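When the gripper lets go: a talk about dropped boxes at Pruleo
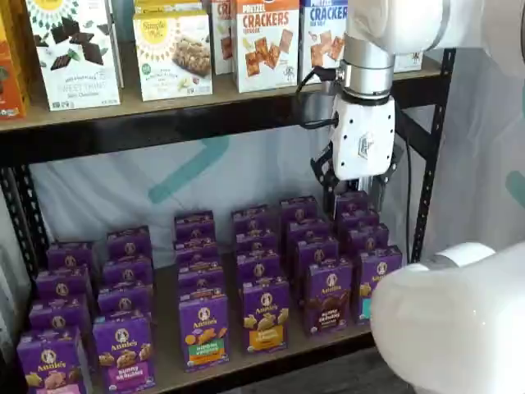 Kagiso Nkuna reckons everyone blames the fingers first, and that it's nearly always the wrong place to look. I'd gone to see the shelf-stocking setup at Pruleo expecting to hear all about fingers, so that was my first question gone!

The fault I came to ask about showed up in February. The arm would pick up a snack box, lift it, swing toward the shelf and then – open. No alarm, no error on the screen. "You'd hear a thud and look up, and the arm was still going through the motions with nothing in it," Kagiso told me. "It placed thin air very carefully."

It happened 18 times before they stopped the line. I asked why they let it get that far (I'd have panicked at three, but then I don't run one of these). Mirjam Declercq laughed a bit at that. "We kept fixing it. New finger pads, slower lift, more grip force. Every time it ran fine for a while and we thought, great, done."

More grip force was a bad idea, by the way. It crushed the corners on a good few boxes and the drops came back anyway.

What they found in the end was a connector at the wrist. With the arm reaching far over to the upper shelf, the cable pulled tight and the gripper lost power for a moment. When it woke up again it did its normal startup, and step one of startup is to open the fingers. "So it did exactly what it was told," said Mirjam. "I was so mad at it."

The repair took 2 people one afternoon: a longer cable, a clamp to take the strain, and a change so the gripper stays shut after a power dip until someone clears it. Then they ran 100 picks to the upper shelf with no drops.

I wondered about the safety side, with hands going in to pick up fallen boxes. Kagiso got more serious there. "People were reaching in while it was still moving. Me too. Now a drop stops the arm, and you don't go near the shelf until it's stopped."

They're checking the other cell's cables next month. Mirjam already has the clamps in her drawer.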